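十一月。朝から右手の機嫌が悪い。

右手というのは私の右手のことではなく、双腕セルの右アームのことである。最近この区別を家でも言わなくなってきたので、昨晩は妻に「右手の指を交換した」と話して箸を止めさせた。

出勤して最初に見たのはエラー履歴。夜間に瓶の蓋開けを回していたらしいのだが、334回目で止まっていた。334回もよく回したと褒めるべきか、あと少し頑張れと言うべきか。Toivoさんの引き継ぎメモには「右グリッパ、閉じ位置ずれ。たぶん爪。コーヒーは切れている」とだけある。後半のほうが字が大きい。

爪を外して見ると、案の定、固定ねじが一本ゆるんでいた。締める。増し締めの印を付ける白ペンが見つからず、引き出しを三つ開けて、結局自分の胸ポケットにあった。この時点で九時半。日記に書くような成果はまだない。

爪の表面の傷は、前から気になっていたが今回も見送った。把持面さえ平らなら仕事はするし、替えの爪はGavwoodに頼むと忘れたころに届く。前回は届いたころに本当に忘れていて、もう一組頼んでしまった。その二組目がどこの棚にあるのかも忘れている。

次に原点の取り直し。右グリッパを全開、全閉、全開。全閉のときに隙間ゲージを挟んで、薄いほうは通る、厚いほうは通らない、を確認する。文章にすると一行だが、しゃがんだ姿勢で7回やると膝に来る。設定画面には「簡易校正」というボタンがあって、これを押しても右グリッパは一度きりしか開閉しない。簡易とはつまり、簡易に済ませたことにしてくれるという意味らしい。手でやった。

十一時過ぎ、Sarahíさんが来て、左右の受け渡し高さがおかしいと言う。右手だけ直して左手を見ないのは、片方の靴だけ磨くようなものだと。うまいことを言うなと思ったが、彼女の靴は両方とも汚れていた。もっとも指摘はそのとおりで、左手が蓋の近くを押さえに来るとき、狙いより少し低く入っている。これだと蓋をひねる右手の爪と左手の爪が喧嘩をする。夜中に止まったのも、ねじのせいばかりではなかったのだろう。

そこで午後は両腕の位置合わせに使うことにした。試験用の瓶を作業台に立て、左手で上のほうを押さえさせ、右手を低速でそろそろと近づけて、手首カメラの画面を見ながら止める。近づけては止め、数値を書き、戻す。地味な作業で、見学の人が来ると三分で別の部屋へ行く。

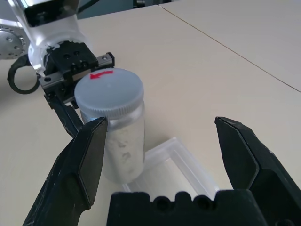

低速モードにすると、アームの動きがやけに丁寧になる。お茶の稽古でもしているようで、急いでいるときに見ると腹が立つし、急いでいないときに見ると眠くなる。今日は両方だった。Sarahíさんは非常停止ボタンに手をかけたまま、器用に煎餅を食べていた。規則には片手を添えろとしか書いていないので、違反ではない。いや、作業場での飲食のほうが違反だ。書いてから気づいたので、これは読まなかったことにする。

左手の教示点を少し上げて、もう一度受け渡し。今度は爪どうしが触れない。ところが、高さを直したら今度は押さえたときに瓶がわずかに回る。あちらを立てればこちらが立たず、と昔の人は言ったが、昔の人は把持力のパラメータまでは面倒を見てくれない。初期値が112で、誰かがそれを下げた形跡がある。履歴を見ると、下げたのは私だった。理由の欄には「様子見」と書いてある。様子を見た記録はどこにもない。

112に戻して、低速で一回、通常速度で一回。瓶は回らなくなった。春の私は何の様子を見たかったのか、帰るまで考えたがわからない。以後、理由欄に「様子見」と書くのは禁止にする、と自分で決めて、ノートに貼った。三か月もすれば剥がれていると思う。

ついでにケーブルも見ておいた。手首を大きくひねったときにたるみが足りないと、コネクタの根元が真っ先に傷む。これは一度やって、半日止めて、Martiの担当者に電話で丁寧に叱られた。それ以来、輪の大きさだけはうるさく見るようにしている。右は問題なし。左は手首をいっぱいまで回すと少し突っ張るので、結束バンドを一つ切って、留める位置を手前にずらした。切ったバンドの切れ端が飛んで、どこへ行ったかわからない。明日、誰かの靴下から出てくるだろう。

レールには薄くグリスを塗った。塗りすぎると垂れるし、少ないと鳴く。手順書には「適量」とある。手順書を書いた人は料理の本も書けると思う。綿棒で端から端まで伸ばし、何度か開閉させて、はみ出た分を拭いた。拭いた布を白衣のポケットに入れてしまい、これは今も入っている。

四時ごろ、Bradierの人から来週の点検の件で連絡。最近の調子はどうですかと聞かれて「元気です」と答えたら、装置のことだった。装置も元気ですと言い足した。嘘ではない、少なくともねじを締めてからは。

定時前に、夜間用の運転をもう一度仕込んだ。連続で3回は横について見た。三回とも何事もなく終わり、かえって信用ならない感じがする。見ているときは良い子なのだ。止まったら私の電話に通知が来る設定にしてあるが、先週のFutowの更新以来、通知が二重に来るようになっている。一回の失敗を二度聞かされるのはあまり嬉しくない。直し方は調べていない。

引き継ぎメモ。右グリッパ、爪のねじ増し締め、原点取り直し済み。左、受け渡し高さ変更、把持力は初期値に戻した。左手首のケーブル、留め位置変更、明朝もう一度見ること。コーヒーはまだ切れている。

帰り道で買えばよかったのに、家に着いてから思い出した。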